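검색어를 입력하세요 검색 상세검색
인쇄 | 이메일로 보내기

Clirkon 독서게시판 > 종교와 윤리
이자를 받는 게 왜 죄였을까요? (교회사 읽다가 완전히 빠졌습니다)
글쓴이: 밤나무골 | 2018년 11월

안녕하세요! 눈팅만 하다가 처음으로 글을 씁니다. 요즘 Tsung-han Yen의 『빌려주는 손』을 Dririmmont 출판사판으로 읽고 있는데요, 너무 재미있어서 누구라도 붙잡고 얘기하고 싶어졌습니다. 전체 1194쪽짜리 벽돌책이고 저는 이제 겨우 323쪽입니다. 그런데도 밑줄이 너무 많아서 연필을 새로 깎았어요.

제가 꽂힌 부분은 대금업 금지 대목입니다. 출애굽기, 레위기, 신명기에 다 이자 얘기가 나오는데 조금씩 말이 다르잖아요. 출애굽기는 가난한 백성에게 빌려줄 때를 말하고, 신명기는 형제에게는 받지 말되 타국인에게는 받아도 된다고 하고요. 그런데 중세로 가면 이게 누구에게든 원금보다 더 받으면 안 된다는 쪽으로 넓어집니다. 어떻게 이렇게 커졌을까요? 본문 자체가 그렇게 읽히는 건지, 시대가 그렇게 읽은 건지 궁금합니다.

그리고 하나 더! 히브리어로 이자를 가리키는 '네셰크'가 '물다'라는 동사와 이어진다는 설명을 읽고 한참 책을 못 넘겼습니다. 이자가 이빨이었던 거예요. 다른 분들은 어떻게 보시는지요?

Vello님의 댓글
반갑습니다! 이 게시판에 대금업 얘기가 올라오다니 오늘 저녁은 다 먹었네요. 저도 그 책 작년에 읽었습니다.

저는 본문보다 시대 쪽에 무게를 둡니다. 고대 농경사회에서 돈을 빌린다는 건 대체로 흉년에 씨앗이나 먹을 것을 꾼다는 뜻이었고, 거기에 이자를 붙이면 이웃이 땅을 잃고 종으로 팔려 가는 일까지 생깁니다. 그러니까 금지의 뿌리는 구제예요. 그런데 중세 후기의 도시 상인은 배 한 척 띄우려고 돈을 빌립니다. 같은 '대출'이라는 낱말 아래 전혀 다른 일이 들어와 버린 거죠. 스콜라 학자들이 그 차이를 모르지 않았는데도 원칙은 원칙대로 두고 예외를 하나씩 달아 갔다는 점이 저는 제일 흥미로웠습니다.

'발생한 손해(damnum emergens)'나 '놓친 이익(lucrum cessans)' 같은 말들 나오는 장 아직 안 읽으셨죠? 부럽습니다. 거기 정말 재밌어요.

늦은기도님의 댓글
Vello님 의견에 반만 동의합니다. 시대가 달라졌다는 설명은 편리하긴 한데, 그렇게 가면 모든 금지가 다 시대 탓이 됩니다. 시편 15편은 주의 장막에 머물 사람을 묻고 나서 이자를 받으려고 돈을 꾸어 주지 않는 사람을 꼽습니다. 씨앗이니 배니 하는 구분이 거기에는 없어요. 교부들 설교를 봐도 빌려주고 더 받는 마음 자체를 꾸짖는 말이 많고요.

저는 예외 조항들을 그렇게 낭만적으로 보기 어렵습니다. 돈 있는 사람들이 원하는 결론이 먼저 있고 라틴어가 뒤따라왔다는 느낌이 강합니다.

밤나무골 (글쓴이)
와, 벌써 이렇게 답글이! 늦은기도님 말씀 듣고 시편 15편 다시 폈습니다. 정말 조건이 안 붙어 있네요. 그런데 같은 구절에 무죄한 사람을 해치려고 뇌물을 받지 않는다는 말이 나란히 있어서, 힘없는 사람을 염두에 둔 것 같기도 하고... 읽을수록 모르겠어서 더 신나요.

Pap님의 댓글
달란트 비유는 왜 아무도 안 꺼내시나요 ㅎㅎ 주인이 종더러 돈을 취리하는 사람에게라도 맡겼으면 이자와 함께 돌려받지 않았겠느냐고 야단칩니다. 이자가 그렇게 큰 죄라면 비유라 해도 좀 이상하지 않습니까? 저는 이 구절 때문에 고등학생 때 주일학교 선생님을 엄청 괴롭혔습니다.

늦은기도님의 댓글
Pap님, 비유 속 주인의 행동이 다 모범은 아니지요. 불의한 재판관도 비유에 나오고 옳지 않은 청지기도 나옵니다. 게다가 그 주인은 종의 입으로 심지 않은 데서 거두는 굳은 사람이라고 불려요. 그 말에 맞춰서 "그렇게 알았다면 그렇게라도 했어야지" 하고 되받는 대목이라고 읽습니다. 누가복음에는 아무것도 바라지 말고 꾸어 주라는 말씀이 따로 있고요.

Pap님의 댓글
그 풀이는 알고 있는데, 듣는 사람들이 그 장면에서 놀라지 않았다는 게 제 요점입니다. 취리하는 사람한테 맡기는 일이 장터에서 흔한 일이었으니까 비유가 통하죠. 금지 조항과 생활 사이가 처음부터 꽤 벌어져 있었다는 뜻으로 봅니다. 죄냐 아니냐는 그다음 문제고요.

Vello님의 댓글
오 그건 좋은 지적입니다. 늦은기도님께도 한 가지 여쭙고 싶은데, 15세기 이탈리아의 '몬테 디 피에타'는 어떻게 보세요? 프란치스코회 수도자들이 앞장서서 만든 전당포 비슷한 기관인데, 가난한 사람에게 싸게 빌려주면서 운영비 명목으로 조금 더 받았습니다. 이걸 두고 도미니코회 쪽에서 대금업이라고 반대가 꽤 거셌지만 16세기 초 라테란 공의회가 결국 인정했죠. 돈 있는 사람이 원하는 결론이라고 하기에는 혜택을 본 쪽이 좀 다릅니다.

늦은기도님의 댓글
그 사례는 인정합니다. 제가 위에서 너무 뭉뚱그렸네요. 다만 운영비라는 이름이 한번 열리고 나면 어디까지가 운영비인지 누가 정하느냐는 물음은 여전히 남습니다. 반대한 쪽이 고집불통이어서 반대한 건 아니었을 겁니다.

새벽필사님의 댓글
재미있게 읽고 있습니다! 저는 신학은 잘 모르고 필사 모임만 오래 했는데요, 시간 얘기가 빠진 것 같아 보탭니다. 중세 설교에는 대금업자가 하느님의 것인 시간을 훔쳐 판다는 논리가 나옵니다. 소도 밤에는 쉬는데 대금업자의 돈은 주일에도 밤에도 일한다는 거예요. 처음 읽었을 때 소름이 돋았습니다. 잠든 사이에도 불어나는 것에 대한 두려움이랄까요. 네셰크의 이빨 이야기와 나란히 놓고 읽으면 더 좋습니다.

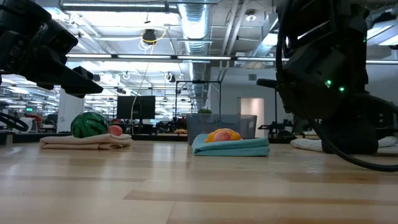
나무 상판 작업대와 검은 로봇 팔 두 대

저희 모임에서는 이 대목을 안식일 계명과 묶어서 읽었습니다. 종과 가축까지 쉬게 하라는 계명 곁에 두면 쉬지 않는 돈이 왜 그렇게 불길해 보였는지 조금 알 것 같더라고요. 7월에 이걸 주제로 2주 동안 필사를 했는데 끝나고도 다들 집에 안 가고 떠들었답니다.

밤나무골 (글쓴이)
시간을 판다니!! 이건 아직 제 책에서 못 만난 얘기예요. 혹시 뒤에 나오나요? 스포일러라도 괜찮습니다.

Vello님의 댓글
나옵니다. 연옥 이야기하는 장 바로 앞이에요. 다만 저자는 그 설교들을 너무 곧이곧대로 믿지 말라는 쪽입니다. 설교 예화는 겁을 주려고 쓴 글이라 장부나 유언장이랑 같이 봐야 한다고요. 유언장에는 죽기 전에 받은 이자를 돌려주라고 적은 상인들이 나오는데, 저는 그 부분이 설교보다 훨씬 무서웠습니다.

Pap님의 댓글
유언장 부분 저도 좋아합니다. 그런데 저자가 개신교 쪽 논의를 너무 짧게 넘긴 건 아쉬웠어요. 제네바에서 이율 상한을 두고 허용하게 된 과정이 고작 몇 단락이라니. 분량이 모자란 책도 아니면서!

늦은기도님의 댓글
그건 저도 Pap님과 같은 생각입니다. 드문 일이니 기록해 둡시다.

밤나무골님, 혹시 시간이 되시면 레위기 25장을 통째로 읽어 보세요. 이자 구절만 떼어 읽을 때랑 희년 규정 한가운데서 읽을 때랑 느낌이 많이 다릅니다. 땅도 사람도 영영 팔 수 없다는 이야기 사이에 이자 금지가 끼어 있거든요. 저는 그래서 아직도 이 금지를 단순한 구제 규정으로 줄이고 싶지 않습니다.

밤나무골 (글쓴이)
방금 읽고 왔습니다. 희년 안에 놓고 보니 빚 때문에 집안이 통째로 무너지는 걸 막으려는 큰 그림이 보이는 것 같아요. 그럼 Vello님 말씀하고도 아주 멀지는 않은 것 같은데, 제가 너무 좋게만 합치는 걸까요? 아무튼 연옥 장까지 읽고 다시 오겠습니다. 새벽필사님, 필사하신 본문 목록 좀 알려 주실 수 있나요?

새벽필사님의 댓글
그럼요! 출애굽기 22장, 레위기 25장, 신명기 23장, 느헤미야 5장, 시편 15편, 에스겔 18장 순서로 했습니다. 느헤미야 5장 꼭 보세요. 밭과 포도원을 저당 잡힌 사람들이 부르짖는 장면인데 쓰다가 손이 아픈 줄도 몰랐어요.

인쇄 | 이메일로 보내기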